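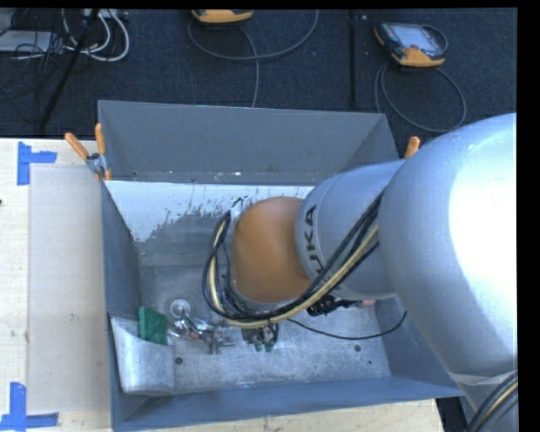
Color words were the least stable part of the reports collected after the February sighting over Tornholm. Witnesses who stood a few streets apart, looking in the same direction within the same few minutes, described the object as white, silver, gray, or "like a mirror." Earlier local accounts of this kind have tended to treat such differences as signs that some witnesses were mistaken or were looking at something else. We do not think that step is justified. A smooth, curved surface does not have one brightness. In Figure 1, the rounded housing of the industrial arm is silver-gray, yet it turns nearly white where strong light strikes it. A person asked to name its color in one word could choose either term and be right. The same holds for a distant object lit by a low sun, with the added difficulty that the witness has no way of walking closer to check. We therefore coded white, silver, and gray as a single group and kept the original wording in a separate column.

Of the 101 reports in the final set, 60 included a color word for the object itself, as opposed to the sky or the trail behind it. Of these, 38 used the word "white" alone. The others used silver, gray, a mixed term such as "whitish silver," or a comparison. Only the mixed terms and comparisons came with any remark on how the color changed during the sighting. Witnesses who gave a single word generally moved straight on to shape or direction. When Gleice Barbosa telephoned a number of them later in the month, most added, without being asked, that the object had dulled toward the end. They had left this out of the written report because the form offered one short line for color.

4.1 Effect of the report form

The form was put together quickly by the Tornholm weather club and posted the same evening. It asked for location, time, direction, color, shape, sound, and "anything else." We are grateful that it existed, as without it there would have been little besides comments under shared photographs. Its layout did affect what people wrote. The color line came before the shape line, and both were short. The last box was large, and many witnesses used it to say where they had been going or what a child or neighbor had said, and a few used it to correct an earlier answer.

We read the last box of every report before coding the short lines. Where the two disagreed, the longer text was used. Cleiton Rocha and Tainá Mendonça coded the reports separately and then compared results. They disagreed most often on shape, where words such as "tube," "cigar," and "streak" can refer to the object or to the trail. Color gave less trouble once the three pale terms had been joined. Orange and pink were kept apart from the pale group, and nearly all of those reports turned out on reading to refer to the trail or the cloud near the horizon.

Time was handled with more caution than the form invited. Many witnesses entered a rounded time, such as 5:30 p.m., which may mean anything from a glance at a clock to a guess made hours afterward. We did not drop these reports, but we did not use them to work out the order of events either. Order was taken only from reports tied to something with a known time, such as a bus leaving the Laskowska stop or the end of a school practice.

4.2 Position of the witness

Location mattered more than we had expected when the coding began. The town lies on both sides of a narrow valley, and the Prergate ridge shades the western streets well before the eastern ones. A witness in the shaded part would have been looking from a dim street toward a sky that was still fairly bright. A witness on the eastern slope would have had the sun in view or only just out of it. Reports from the eastern side used "silver" and "mirror" more often. Reports from the western side leaned toward plain "white." The difference is in the direction one would expect if both groups were seeing the same reflecting object, but the number of reports from the eastern slope is small and we do not want to build much on it.

Some of the eastern witnesses also said they had shaded their eyes or looked away and back again. This may explain the several accounts of an object that "jumped." After looking near the sun, a person can have trouble finding a small bright point again, and when it is found it may seem to be in a new place. Nothing in the western reports suggests a sudden change of position. The western witnesses spoke of slow, steady movement to the north, or of no movement at all.

Ademir Cordeiro visited the main viewing points on foot and noted what could be seen from each at the same time of day. Two of the locations named in reports have no clear view in the stated direction. In one case a row of garages is in the way, and in the other the slope itself. We wrote to both witnesses. One replied that she had given her home address when she had been on the road above it. The other did not reply, and that report was kept for color but not for direction.

4.3 Photographs and what was said under them

Most of the pictures passed around that evening had been taken by phone and were cropped before sharing. Only 3 photographs reached us as original files with time information attached. In all of them the object is a pale spot with little shape. In two it is brighter than the trail and in the third the reverse is true. The third is the latest, which agrees with the spoken remarks that the object grew dull, although a change in the phone's own exposure could have produced the same result.

Comments posted under the shared pictures were saved but not coded as sightings unless the writer clearly stated that he or she had seen the object in person. Many commenters were describing the photograph. This is easy to miss. A comment reading "definitely white, tapered at one end" sounds like a witness account, and in at least one case was later repeated as such on Jetetti, the local message board. The taper came from an enlarged copy of a picture, where the spot had been stretched by the movement of the phone. No report filed before that copy appeared mentions a taper. Several filed after it do.

For this reason the reports were divided into an early group and a late group, with the first posting of the enlarged picture as the dividing point. Color terms are much the same in both groups. Shape terms are not. "Round" and "dot" are common in the early group and become rare in the late one, where "pointed" and "long" take their place. Wagner Evangelista, who keeps the weather club's own records, had noticed the same shift while the forms were still coming in and had begun marking the late ones in pencil. His marks agreed closely with our division.

4.4 Limits of the color data

The joined pale group has a cost. If two different objects had been present, one of them truly white and the other bare metal, our coding would not have separated them. We looked for other signs of a second object and found none that did not depend on the late shape terms. Two witnesses wrote of "two lights," but both placed the second one low in the south and holding still, where a bright planet was visible at that hour.

It should also be said that agreement on color tells us little about what the object was. A high balloon, an aircraft with the sun on its side, and a short piece of vapor trail can each appear white, silver, or gray to a person on the ground, and each can change from one to another as the sun goes down. The reports do rule out a strongly colored light source in the early part of the sighting, and they argue against anything that flashed, as no early report mentions flashing. Beyond this we have relied on direction and duration, which are treated in the next section. The original color wording is kept with the coded data so that readers who prefer to separate the pale terms can do so.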